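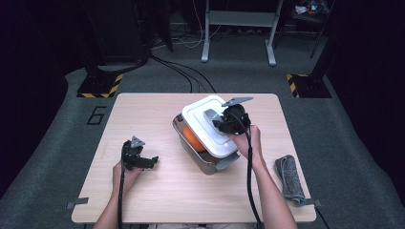
Splitting two-gripper demos into phases with Shezi

Guides > Demonstration data > Segmentation

9 min read

Two-handed demos are my favorite kind of data to work with. So much goes on between the hands! One hand holds something steady or waits its turn, the other does the tricky bit, and then they swap roles before you've noticed. It's also the reason a raw recording makes such a frustrating training set. If you feed whole episodes to a policy, it has to work out by itself that pushing on a lid and reaching for a ball are different jobs.

This guide takes a folder of lid-and-ball recordings, lines up the streams, cuts every episode into four phases and writes out files the Pralside trainer can read. We'll use Shezi for the cutting and Nunora for looking at the results. The set I'm working from has 123 episodes, small enough that you can check every single one by eye, and I'd really encourage you to do that the first time through.

What you need

- Shezi and Nunora installed in the same Python environment
- Recordings with a head camera stream plus position and opening width for each gripper
- The calibration file saved with the session
- Enough disk space for a second copy of the data (Shezi never edits your originals, which I love)

Check that the tools can see your folder:

shezi scan recordings/lid_ball

You should get one line per episode with the stream names and lengths. An episode with a missing stream is marked PARTIAL. Move those into a separate folder now. Shezi will happily process them later and fill the hole with the last known value, and you'll get a beautifully smooth gripper track that means nothing at all.

Name the hands once

Open shezi.yaml and map your devices to left and right:

hands:
 left: gripper_a
 right: gripper_b
reference: head_cam

Use the operator's left and right, as seen from the head camera. If somebody plugged the cables in the other way around for one session, fix it with an override for that session and leave the main mapping alone:

overrides:
 session_c:
 left: gripper_b
 right: gripper_a

To test the mapping, open an episode in Nunora and step to any point where only one gripper is moving. The moving trace and the moving hand should be on the same side. I've skipped this check and trained on mirrored hands for an entire afternoon, so please take the minute.

Line up the clocks

Each gripper stamps its samples with its own clock, and the camera has a third opinion. Shezi estimates the offsets by comparing motion in the video with motion in the gripper tracks:

shezi align recordings/lid_ball --config shezi.yaml --out work/aligned

This makes two passes. The first finds one offset per device for the whole session. The second nudges each episode a little to soak up drift. When it finishes, look at align_report.txt. What you want is a column of small offsets that change slowly from one episode to the next. A sudden jump usually means a gripper was restarted in the middle of the session, and the fix is to split the session there and run align again.

If the report says LOW MOTION for an episode, the hands were too still for a good match. Add this and it will borrow the offset from its neighbors:

align:
 on_low_motion: borrow

Describe the phases

Now the fun part! A phase in Shezi is a name and a rule for when it starts. Ours are approach, open, retrieve and clear:

phases:
 - name: approach
 start: episode_start
 - name: open
 start: contact(any, lid)
 - name: retrieve
 start: enters(any, container)
 - name: clear
 start: leaves(any, container) and holding(any, ball)

The word "any" is doing a lot of work there. My first version said contact(right, lid), and it was fine until I reached the episodes where the left hand went first. Unless your task really does fix which hand does what, keep it as any and let Shezi write the acting hand into the labels for you.

The rules need to know what lid, container and ball look like. Give each one a short text prompt:

objects:
 lid: white plastic lid
 container: stainless steel container
 ball: orange ball

Plain wording works best. I tried long prompts with shape and finish in them and the detector started getting picky, especially on brushed metal. Color plus material plus noun is a good place to start. If there are other things on the table (we have a folded gray towel over on the right side), list them under ignore so that they don't get picked up as part of an object:

ignore:
 - gray towel

Run it:

shezi segment work/aligned --config shezi.yaml --out work/segmented

Get the open phase right

Opening is where most of the bad cuts turn up, so it deserves its own section. Take the moment at the top of the page. The lid is tilted on the container, there's a gap along its lower left side, and you can see the orange ball inside. One gray finger of the right gripper is pressed against the raised part of the lid. The left gripper is just above the table.

That should be labeled open, with right as the acting hand. It's easy to get wrong in two ways, though.

The first is an early retrieve. The ball is visible, so a rule based on seeing the ball would switch phases right there. Visible is much too weak a test for this task. Stick with enters(), which asks for a fingertip to cross the rim of the container.

The second is a flickering contact. A gripper body over a lid hides part of it, the lid mask shrinks for a moment, and contact() drops out and comes back. You'll see this in Nunora as a barcode pattern on the phase track. Turn on hold:

contact:
 hold: true
 release_when: hand_moves_away

With hold on, contact stays true through a short loss of the mask, provided the gripper hasn't moved off. This one setting cleaned up nearly all of my barcodes. I was delighted.

For metal containers, also switch the rim estimate from depth to mask edges:

container:
 rim_from: mask

Shiny walls can give noisy depth, and a rim that wobbles will trigger enters() too soon.

Review in Nunora

nunora open work/segmented --track phases --track width

You get the video on top and the traces underneath, with colored blocks for the phases. Use the arrow keys to hop between cuts. You don't have to watch the whole episode, just a little on either side of each boundary. Press G to accept a cut, drag it to move it, and press X to drop the episode.

What I look for:

- approach to open: is a finger touching the lid, or only passing over it?
- open to retrieve: has a fingertip crossed the rim?
- retrieve to clear: is the ball between the fingers once the hand is out?
- width trace: does it level off above fully closed during clear? A grasp that closes all the way probably missed.

Episodes with a phase out of order show up in orange. Don't delete those on sight. A fumbled grasp followed by a second try is great data for a policy that will need to recover from its own fumbles. Tag them retry and decide at export time.

Your edits are saved in a small file next to the segments, so you can change the rules, run segment again, and keep the cuts you moved by hand. Dropped episodes stay dropped too.

Export for Pralside

shezi export work/segmented --format pralside --include retry --out data/lid_ball

Each phase becomes its own clip, with the acting hand and the phase name in the header. Add --overlap short if you plan to train one policy across all phases. It gives each clip a bit of the one before, and the handoffs get noticeably smoother. For separate policies, leave it off.

Before you start a long training run, do a quick replay check:

shezi replay data/lid_ball --random

It draws the exported gripper paths back onto the video. If the drawn fingertips sit on the real ones at the start and end of a clip, you're good to go. If they slide off to one side over the clip, go back to the alignment report. If they're off by the same amount throughout, the calibration file is the wrong one.

Common problems

"No object named lid" on some episodes only. The lid is probably hidden at the start. Set objects_from: any_frame and Shezi will search the whole episode for a clear view.

Retrieve never starts. Check the rim in Nunora with the M key. If it's floating above the container, your rim estimate is still coming from depth.

Left and right swap halfway through. The grippers crossed and the tracker followed the wrong one. Set track_hands: from_device so that identity comes from the recorded positions.

Export is very slow. Point the output at a local disk. The Fekville share is fine for storage, but clip writing makes lots of tiny files and it crawls.

The full config is in the guides folder as lid_ball.yaml. Swap the three object prompts for your own container task and it should get you most of the way to a first set of cuts. I've been trying it on screw-top jars this month, which need an extra phase for the twist, and the rotate() rule is a joy to play with.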